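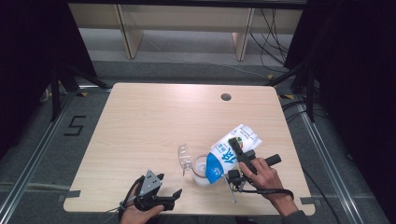
Milk carton and plastic cup on the Station 5 table, one gripper in each hand.

Station 5 Setup and Care: Frequently Asked Questions

Simin Bagheri keeps this page going for everyone who works with the hand-held gripper pair at Laltesmont. Last updated March 6, 2022.

How do I get started in the morning?

Power first, then the Sleiman hub, then the grippers, left one before right. Wait for both status lights to go solid before you touch the triggers. Then open and close each gripper all the way, five times, slowly. You're listening as much as looking! A healthy gripper makes a soft, even whir in both directions, and once you've heard it a few times you'll catch a bad one from across the room.

Where does the table go?

Between the two rails, with the cable hole toward the back. If somebody has vacuumed or borrowed the table, check it against the tape on the floor and nudge it until it lines up. Please leave the tripod stands where they are. If one does get bumped, tell whoever is running the Orngate software and redo the full calibration (it takes longer than you'd like, so go get a coffee after you start it).

How often do I calibrate?

Once at the start of each shift and again after any finger swap. Orngate walks you through it. The jaws have to be fully closed on the zero step, with nothing between them, and your hands off the triggers. If the opening reads more than 8 mm when the jaws are shut, stop and zero again. Two bad readings in a row usually mean a loose finger screw.

What's the right way to run the cables?

Give yourself a loose loop between the gripper and your forearm, big enough that you can turn your wrist all the way over without feeling a tug. Pouring is the real test, so tip an empty carton before you tip a full one. The left cable goes off the left side of the table and the right cable stays on the right. They should never cross in front of you.

Can I really use liquids with these?

Yes, and the pouring tasks are some of the most fun we have! The fingers can be wiped down. The bodies can't get wet, and neither can the connectors. Keep a towel within reach and fill the cup only partway.

Milk got on a finger. Now what?

Unplug that gripper, take the finger off, and wash it in warm water with a drop of dish soap. Dry it completely, including the screw holes. Milk is much worse than water here: it dries sticky, and by the next day the jaw drags. If any got past the finger mount, don't plug the gripper back in. Put it in the red bin with a note.

The carton keeps slipping. Is the gripper weak?

Probably not. Check the finger pads first. They go shiny with use and lose their bite, and a fresh pair feels like a brand-new tool. We change pads every 500 runs. A carton that's sweating from the fridge will slip on any pad, so dry it off.

When do the fingers themselves get replaced?

At 1,400 runs, or sooner if you can see a crack or feel wobble at the tip. Spares are in the Estik drawer, sorted left and right. Tighten the screws a little at a time, switching sides as you go, then calibrate.

One gripper drops out in the middle of a run. What should I check?

Start at the hub end and reseat the plug. Then try the other port. If the fault follows the gripper, swap in the spare cable. Error 310 in Orngate is nearly always a cable on its way out, so cut off a piece of tape, mark the bad one, and keep it out of the drawer.

Who do I ask about something that's not on this page?

Simin, any time. She loves a weird noise, so record it on your phone if you can.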